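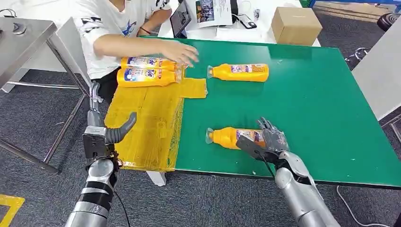
手前の一本を右手が握り、台の向こうから伸びた手は左奥の二本のすぐ上。

作業ノート 10/08/2026(月) Bundwood 二階、ボトル並べの台
書いた人:私。途中でケイシャさんとエメットさんの口頭メモをもらって足しているので、話が前後します。

今日は朝から「右手が離さない」件にかかりきりだった。先に大事なことを書いておくと、けがはなし。エメットさんの人差し指の脇が少し赤くなって、昼にはもう消えていたそうです。ただ、起き方がいやな起き方だったので、軽く済んだことは軽く済んだこととして、長めに残しておきます。長いのはいつものことだと言われそうだけれど、七月に似たようなことがあったとき、私のノートには「右手リリース不調、再起動で復帰」と一行しか書いてなくて、今日それを見返して何の役にも立たなかった。あのときの自分にお茶を一杯飲ませて、座って、もう少し書けと言いたい。

何をしていたか。
Castellanos の課題のうち、例のボトルを寝かせたまま緑の面にそろえる作業です。黄色いテープの面から取って、緑のほうへ運んで、キャップの向きを左にそろえて置く。やることはそれだけで、見ていると本当にのんびりした作業なのに、置く瞬間だけが妙に難しい。ボトルの胴がつるつるしていて、指を開く順番がちょっと悪いだけで半回転してラベルが下を向くし、隣のボトルに当たれば隣まで動く。先週マルクスさんが、親指を先に抜いてから残りの指をゆるめる順番に直してくれて、それからは見違えるほどきれいに置けるようになった。今日も最初のうちは調子がよくて、私は隣の机で別の書類を片づけながら、ときどき顔を上げて「おお、いいねえ」などと言っていました。

エメットさんは台の向こう側の椅子。ボトルを元の位置に戻す役で、一回ごとに手を入れて並べ直す。ケイシャさんは操作側。パロマさんは午前中は別室で、騒ぎになってから来てくれました。

起きたこと。
26回目。右手がボトルを台に下ろして、リリースの指令が出た。ここまではいつもどおり。操作側の Flasgate が完了の音(あの、ぽん、という丸い音)を鳴らした。エメットさんはその音を聞いて手を伸ばし、ボトルの胴に指をかけた。ところが右手はまだ握っていた。親指の板が胴に当たったままで、ほかの指もほとんどゆるんでいなかったとエメットさんは言っています。そして次の動作、つまり腕の引き上げが始まった。ボトルごと。エメットさんの指は、ボトルと指の部品のあいだに入りかけていた。

エメットさんはすぐに手を引いて、ケイシャさんが停止を押した。ケイシャさんの言葉をそのまま書くと「音は鳴ったのに、目で見ている手が開いてないから、一秒くらい頭の中で喧嘩した」とのこと。この一秒くらい、というのがとても大事な気がするので残しておきます。音を信じるか、目を信じるか。私だったらもっと長く喧嘩していたと思う。

停止の後、腕はボトルを持ち上げかけた姿勢で止まり、握ったまま。トルクを抜いたら指はゆるんで、下で支えていたケイシャさんの手にボトルが落ちた。へこみも傷もなし。ボトルのほうは、です。

まず話を聞いた。
機械をいじる前に、みんなで廊下側のテーブルに移って十五分ほど話しました。パロマさんの提案で、これはとてもよかった。すぐログに飛びつくと、ログに合わせて記憶のほうが曲がってしまうから、と。エメットさんには、何を見て手を入れたのかを聞いた。答えは「音」。目では見ていなかったのかと聞くと、見てはいたけれど、開いたかどうかを見ていたわけではなくて、次にどこへ戻すかを考えて左奥の場所を見ていた、と。責めているように聞こえたら嫌だなと思っていたら、エメットさんのほうから「二十何回もちゃんと開いたら、もう開くものだと思っちゃいますね」と言ってくれた。そのとおりだと思います。私だってそう思う。

ケイシャさんからは別の話が出た。その二、三回前から、親指の戻りがほんの少し遅い気がしていたそうだ。気がしていた、という程度なので言わなかった。これも責める話ではなくて、気がした程度のことを言いやすい場になっていなかったのだと思う。私が隣で「いいねえ」とか言っていたのも、たぶんよくない。調子がいいという空気を作っていたわけだから。

ログ。
それから Flasgate の記録を開いた。マルクスさんは今日は遠隔で、画面を共有しながら一緒に見てもらいました。

指令はちゃんと出ている。右手の各指に「開け」が送られていて、受け取った返事もある。親指の位置の値は、全開で返ってくるはずの値に向かって動き始めて、2,110で止まった。そこからぴくりともしない。電流は少し上がって、それから下がっている。押しても動かないので諦めた、という形にも見えるし、押せという命令が途中で届かなくなった、という形にも見える。この時点では私は前者(機械的な引っかかり)だと思っていて、マルクスさんは後者(通信)だと思っていた。お互いかなり自信があった。

そして完了の音。記録では、指令から3,000ミリ秒きっかりで「完了」が立っている。きっかり、というのがもう怪しい。普段の完了はもっと早いし、毎回ばらつく。マルクスさんがしばらく黙って、それから「これ、時間切れだ」と言った。

つまりこういうことです。リリースの待ち時間に上限があって、上限まで待っても開いたという確認が取れないとき、プログラムは待つのをやめて先へ進む。先へ進むとき、開いたときと同じ「完了」の印を立てて、同じ音を鳴らす。区別がない。待ち時間の上限を入れたのは誰かというと、私です。七月に、例の一行メモの件で、右手がいつまでも待ち続けて固まるのが困るというので入れた。固まるのは直った。直ったと思って、その先を考えなかった。あのときは椅子に人が座る段取りではまだなくて、戻すのは全部止めてからだったから、それで困る人がいなかった。段取りが変わったときに見直すべきでした。ここは太い字で書きたいところですが、このノートは太い字にならないので、もう一度書きます。段取りが変わったときに見直すべきでした。

機械のほう。
マルクスさんがログの続きを掘っているあいだに、私とパロマさんで手そのものを見た。トルクを抜いて、電源も落として、親指を手で動かしてみる。引っかかりは感じない。少なくとも私の指には感じない。パロマさんは私より指先の感覚がずっと細かい人で、目をつぶって三回ほど往復させてから「途中に一か所、ちょっとざらっとする」と言う。どのあたりかと聞いて、そこで止めてもらったら、2,110とはだいぶ違う位置だった。なので、ざらっとするのはするのだろうけれど、今日の犯人ではないと思う。清掃の予定には入れます。

次に疑ったのが黄色いテープ。台の黄色い面はテープが重なって、しわも継ぎ目もあるので、粘着剤がボトルに移って、それが指に移って、という筋書きを私は朝から気に入っていた。ボトルの胴をさわってみると、たしかに一本だけ少しべたつく。やった、と思ったのだけれど、マルクスさんに「べたつきで位置の値がぴたっと止まるかな」と言われて、それもそうだなと思った。べたつくならじわじわ遅れるはずで、あんなふうに壁に当たったみたいには止まらない。それでも一応、四本とも拭いて、指の腹も拭いた。拭いた布はうっすら黄色かった。気のせいかもしれない。
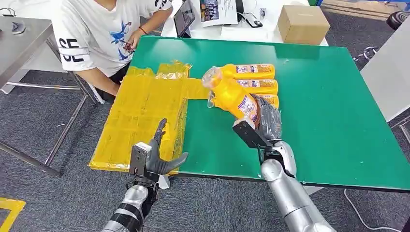
昼の前に、何も直さないまま同じ動作をもう少し回してみることにした。もちろん椅子の側からは手を入れない約束で、戻すときは一回ずつ止めてから。まどろっこしいけれど、再現しないことには何もわからないし、こういうときに急ぐとろくなことがないのは、皆さんもよくご存じのとおりです。何回かやって、出ない。もう何回かやって、出ない。エメットさんが「見てると出ないんですよね、こういうのって」と笑って、コーヒーを取りに行って、戻ってきてすぐに出た。

今度はみんなで見ていた。右手がボトルを下ろす、指令が出る、親指がすっと動きかけて、止まる。ほかの指も半端なところで止まる。全員で息を止めて待っていると、あの、ぽん、が鳴る。開いていない手の横で鳴るあの音の、何とも言えない朗らかさ! ケイシャさんがすぐに停止を押して、今度は引き上げの前に止まりました。

このとき私が気づいたのは、手首の角度です。二回とも、前腕がかなりひねられた姿勢のときに起きている。斜めになったボトルをつかみに行って、向きを直しながら置くような場合。まっすぐ取ってまっすぐ置くぶんには出ない。そこで、電源を入れたまま離れて、手首だけをゆっくりひねる動作をさせて、マルクスさんに通信の記録を見ていてもらった。

「あ、抜けた」

画面の向こうでマルクスさんが言った。右手からの返事が182ミリ秒のあいだ途切れている。戻ってきて、また途切れる。ひねりを戻すと安定する。負けを認めます。通信でした。あとでマルクスさんに、朝の自信たっぷりだった私の発言をノートに書いておいてほしいと言われたので、書いておきました(前のほうを見てください)。

ケーブル。
手首のところで右手に入っているケーブルの、コネクタの差し込みが甘かった。外してみると、爪が片側しかかかっていない。見た目ではまっすぐ刺さっているように見えて、ひねったときだけ反対側が浮く。浮くと右手は指令をもらえなくなって、もらえないあいだは最後に受け取ったところで止まる。これは Laltine の手のもともとの設定で、通信が切れたらその位置を保持する。持っているものを落とさないための設定だから、それ自体は間違っていない。つかんでいるときに切れたらつかんだまま、というのは、重いものを運んでいるならむしろありがたい。開いている途中で切れたら、半端に開いたまま。それが今日の姿だった。

ただ、腑に落ちないところが残っています。通信が戻れば、右手はもう一度「開け」を受け取るはずではないか。二回とも、受け取っていない。マルクスさんの読みでは、Flasgate は指令を一度しか送っていなくて、返事があればそれでよしとしている。返事は途切れる前に返っていた。だから送り直す理由がない、とプログラムは思っている。理屈は通るけれど、コードのその部分はエットレさんが書いたもので、エットレさんは今日は休み。明日聞きます。休みの日に連絡するほどではないとみんなで決めました(マルクスさんは送りたくてうずうずしていたけれど)。

コネクタの爪がなぜ片側だったのか。最後に抜き差ししたのは先週、親指の板を付け直したときで、やったのは私とパロマさん。どちらが差したかは二人とも覚えていない。差したときにカチッといったかどうかも覚えていない。両側の爪を目で見て確かめる、という手順はどこにも書いていなかった。書きます。

午後にやったこと。
コネクタを両側ともきちんとかけて、ケーブルに少し余裕を持たせて留め直した。ひねっても引っ張られないように、手首の下で一度たるませてから前腕に沿わせる形。最初は結束バンドで前腕の銀色のところに直接留めようとしたら、つるつる滑って落ち着かない。パロマさんが滑り止めの布を一枚はさんでくれて、それで止まった。あのひねりの動作をもう一度やって、途切れなし。ゆっくりでも速くても途切れなし。

それから Flasgate の完了の扱い。マルクスさんが応急の直しを入れました。内容は次のとおり。
時間切れのときは完了の印を立てない。
時間切れのときは引き上げに進まず、その場で止まって、操作側の確認を待つ。
音を分ける。開いた確認が取れたときだけ、ぽん。時間切れは低い音を二回。
音を分けるところで少しもめて、ケイシャさんは、時間切れの音はもっと不愉快でなければだめだと言う。マルクスさんが最初に入れた低い音は、なんというか、眠たい牛みたいな音で、たしかに危ない感じがまるでしない。三つほど試して、いまはかなり不愉快なやつになっています。隣の部屋から苦情が来たら私に回してください。

直した後、わざとコネクタを抜いて試した。椅子には誰も座らず、ボトルは一本だけ。リリースの途中で抜くと、右手は握ったまま止まり、不愉快な音が鳴り、腕は上がらない。よし。差し直しても、勝手に開いたり動いたりはしない。これもよし。ただし左手では試していません。左手のほうは今日は一度もおかしくならなかったけれど、プログラムは同じなので、同じことが起きると思っておくのがいいと思う。明日やります。 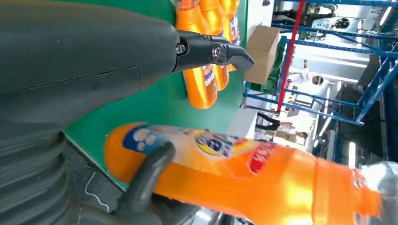 手元のカメラから。横になったボトルの胴に指がかかっている。奥に同じ銘柄の三本。

手元のカメラのこと。
手元のカメラについて少し。今回、いちばん早く「開いていない」とわかる情報は、位置の値よりもむしろこっちの映像かもしれない、という話がパロマさんから出ました。指がボトルの胴に回り込んでいるかどうかは、この近さなら人間の目には一目でわかる。けれども、リリースの判断にはいま一切使っていない。記録に残しているだけ。もったいないと言えばもったいない。

ただ、私はすこし慎重です。腕が動いているあいだは映像が流れるし、キャップのあたりなどは端にかかってぼけることもよくある。奥に別のボトルや、棚のほうにいる人まで入ってくる。これで「離れた」を自動で判定させて、また朗らかな音で嘘をつかれたら、今日の二の舞になりかねない。使うなら、離れていないほうの疑いを足す向きだけに使いたい。映像が怪しいと言ったら止まる。映像が大丈夫と言っても、それだけでは進まない。パロマさんもその線でいいと言ってくれたので、来週あたり、二人で小さく試してみるつもり。時間があればの話で、時間はたぶんないのだけれど。

人の手の話。
プログラムとケーブルは直りつつあるとして、残るのはこちらです。夕方に四人で(マルクスさんは画面の中で)話しました。

そもそも、腕に電気が来ている状態で台に手を入れてよいのか。いままでは「完了の音が鳴って、腕が引いたら入れてよい」だった。と、私は思っていた。エメットさんは「完了の音が鳴ったら入れてよい」だと思っていた。ケイシャさんは「操作側が声をかけたら入れてよい」だと思っていて、でも途中から声をかけるのを省いていた。三人が三通りの決まりで、同じ台を囲んでいたわけです。書いた紙はなかった。口で説明したのは私で、どう説明したかも覚えていない。エメットさんの理解がいちばんゆるかったのは、私の説明がいちばんゆるかったからだと思う。エメットさん、ごめんなさい。本人は「いや、全然」と言ってくれるけれど、ごめんなさい。

当面の決まりとして、次のようにします。
戻し役は、腕が引ききって止まり、操作側が「どうぞ」と言ってから手を入れる。音では入れない。
戻し役は手を引いてから「出ました」と言う。操作側はそれを聞くまで次を始めない。
左奥のボトルを直すだけのときも同じ。右手が手前にいて遠く見えても同じ。
握っているボトルには、どんなときも手を出さない。落ちそうでも出さない。落ちていい。
停止ボタンを、戻し役の手の届くところにもう一つ置く。

最後のは物がいるので、手配が済むまでは戻し役なし、つまり一回ごとに全部止めてから並べ直す。ものすごく遅くなる。Castellanos の予定には響くけれど、それは私が話をしに行きます。「どうぞ」と「出ました」については、ケイシャさんが「餅つきみたいになりますね」と言って、みんなでしばらく餅つきの間合いで練習した。案外いい間合いだった。省きたくなる日が必ず来るので、省いたと気づいた人が誰でも止めてよいことにします。止めた人に理由を聞かないこと。

落ちていい、のところは少し補足させてください。エメットさんが手を出したのは、親切心も半分あったと思うのです。置いたボトルがころんと転がりそうに見えて、支えてやろうとする。私も何度もやっている。あの丸い胴がぐらっとすると、手が勝手に出る。床はカーペットだし、ボトルが一本落ちたところで拾えばいいだけなのに、それでも出る。だから気持ちの問題にしないで、立ち位置のほうで手が届きにくくできないか、というのは考えています。椅子をもう少し引くとか。ただ引きすぎると並べ直しのときに腰がつらい。明日、実際に座って試します。

データの扱い。
今日の朝の分は、26回目より前は使えるかという相談。動作自体はきれいなのだけれど、完了の印が信用できないので、指令から完了までの時間を全部見て、上限に張り付いているものがないか調べるまで保留にします。先週の分も、コネクタを触った日以降は同じ。調べるのはスクリプト一本で済むはずで、マルクスさんが今晩やると言ってくれている。今晩でなくていいですよと三回言いました。

七月の分も見たほうがいいかもしれない。あの一行メモの「再起動で復帰」。もしあれも通信の途切れだったとしたら、コネクタの件は先週の私たちだけの話ではなくなる。当時のコネクタの状態は記録がないので、ログの途切れを探すしかない。まだ手をつけていません。

エットレさんへ(明日の朝これを読むはずなので)。
おかえりなさい。休み明けからこんな話で申し訳ないです。聞きたいのは二つで、リリースの指令を一度しか送らないのはわざとか、それともたまたまか。もう一つは、通信が途切れて戻ったとき、右手の側の「最後の指令」がどう扱われるか。マルクスさんの応急の直しは別の枝に入れてあって、本線にはまだ入っていません。見てから決めてください。遠慮なく書き直してもらってかまわないけれど、時間切れで引き上げに進まない、というところだけは、どう書き直しても残してください。音は好きに変えていいです。牛に戻すのだけはやめてほしいと、ケイシャさんからの伝言です。

終わりに片づけたこと。
右手の電源は落として、コネクタのところに紙の札をつけた。札には「両側の爪を見る」と書いてある。字が小さいと言われたので大きく書き直して、もう一枚つけました。ボトルは四本とも台の上に残してある。べたつく一本には裏に印をつけた。拭いた布は捨てずに袋に入れて、引き出しの二段目。粘着剤の説をまだ完全には諦めていない私のためのものなので、邪魔だったら声をかけてください。

明日の順番:左手でコネクタを抜く試験、椅子の位置、エットレさんと相談、それから手順書。手順書はパロマさんが下書き、私が読む。私が下書きするとこの長さになるので。

追記、帰る前。エメットさんの指、もう一度見せてもらいました。何ともなし。本人はもう別の話をしていた。ヒヤリの届けは私の名前で出して、受付の返事も来ています。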